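Speaker notes: Faraday rotation measurements in the Petham plasma column
Slot: 27 minutes including questions. Clicker is on the lectern. Water first.

Slide 1. Title
Name, group, thanks to the session chair. Say that the work was done on the Petham column, with the probe laser built by the Mondmont group. Move on quickly.

Slide 2. Why measure the field inside the column
Most of the audience will know the coil field. Fewer will have thought about the field the plasma makes for itself. Where the temperature gradient and the density gradient are not parallel, a current is driven and a field grows from nothing. In our column the effect is small compared with the applied field, but it sits at the edge, where heat leaves.
Pause here. The rest of the talk depends on people accepting that the edge matters.

Slide 3. The column
Argon fill, helicon source at the left-hand end, end plate at the right. Point to the two windows with the laser pointer. The beam goes in at the lower window and out at the upper one, so the path is slightly tilted to the axis. The tilt gives us a component of the field along the beam. A beam at right angles to the field would show no Faraday rotation at all, only the Cotton-Mouton effect, which we treat as an error term.
Do not go into the pumping system unless asked.

Slide 4. What Faraday rotation gives you
The plane of polarisation turns by an angle proportional to the integral of electron density times parallel field along the path. One number per beam. Density must come from somewhere else, in our case the interferometer sharing the same windows.
Rotation scales with wavelength squared. A longer wavelength gives a bigger angle but bends more in the density gradient. Our choice is a compromise and someone will ask about it. Backup slide B2 has the curve.

Slide 5. Brorero, the inversion code
Takes 11 chords. Assumes nested circular surfaces with a shift. Returns density and parallel field as functions of radius, with an error band.
Stress that the smoothing is set before the shot and not adjusted by eye afterwards. Earlier versions allowed this and the edge profiles from that period should be treated with care.
If there is time: explain why Abel inversion is worst at the axis. The noise from every outer ring is carried inward. At the edge we are in the better part of the problem.

Slide 6. Calibration
Rotating half-wave plate in the beam, no plasma, before every run. Then a gas shot with the coils on and no source power. That second one catches rotation in the windows themselves. Glass is a Faraday rotator too, and ours sit in the stray field of the end coils. We missed this for most of the first campaign.
The window term is linear in coil current. Subtract it.

Slide 7. Vibration
The floor moves when the backing pumps run. The interferometer sees it directly as a phase shift. Rotation is less sensitive but not immune, as beam movement across the detector gives a false angle if the detector halves are not matched.
Second wavelength on the same path removes the phase part. The matching of the detectors is checked at the start of each shift. 2,000 shots in the set shown next, all taken with this check in place.

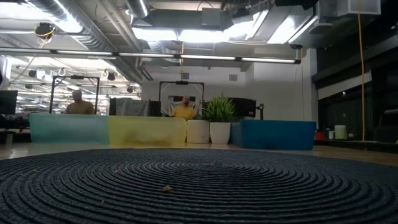 Slide 8. Results, edge profile
Walk through the axes first. Radius along the bottom, parallel field up the side, coil field already subtracted. Grey band is the error from Brorero.
Inside the mid-radius the line is consistent with zero. Outside it there is a clear departure, same sign on all chords that pass through the region. Reversing the coil current does not reverse it. This is the main evidence that it is not left over from the window correction.
Say clearly: we have the sign and the position. The size depends on the electron temperature profile, and the Langmuir probe data there are poor.

Slide 9. Comparison with the Fitzsimmons model
Model is two-dimensional and leaves out heat carried across the field by electron drift. It puts the peak at the right radius and makes it too tall by a factor of 2. Adding the Nernst term brings the peak down and moves it outwards. We have not yet run the two together with the measured density.
Do not claim agreement. Wording on the slide is "consistent in sign and position" and I should read it as written.

Slide 10. Next steps
Thomson scattering on the lower port from May, for the temperature. Then a second fan of chords at right angles to the first, which would let us drop the circular assumption.
Leave this slide up for questions.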